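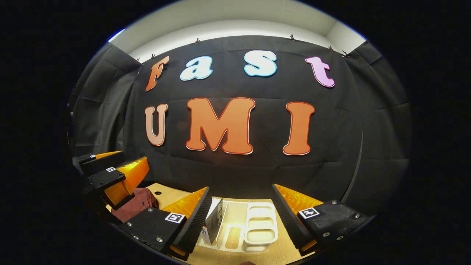
One of the visitors from Okent asked if the fingers get tired, meaning do they go soft after a long day, and could we please show the cloth again, more slowly.

Workshop > Notebook > Open day

2023-10-13

I answered that we change the fingers after 400 grasps. I must check if this is still our rule. The cloth was shown 4 times, always the maroon one, folding by hand with both grippers. Harahap people wished to try by themselves, so we gave each group 20 minutes. It was too short.

To do before the Stivar visit in January:
- print the sheet about markers in bigger letters
- second pair of gloves, size small
- ask Skesetar for their table height (ours was too low for tall guests)

The talk was about 190 seconds too long. I will cut the part on calibration.

Print | E-mail this page
2 comments | 0 shares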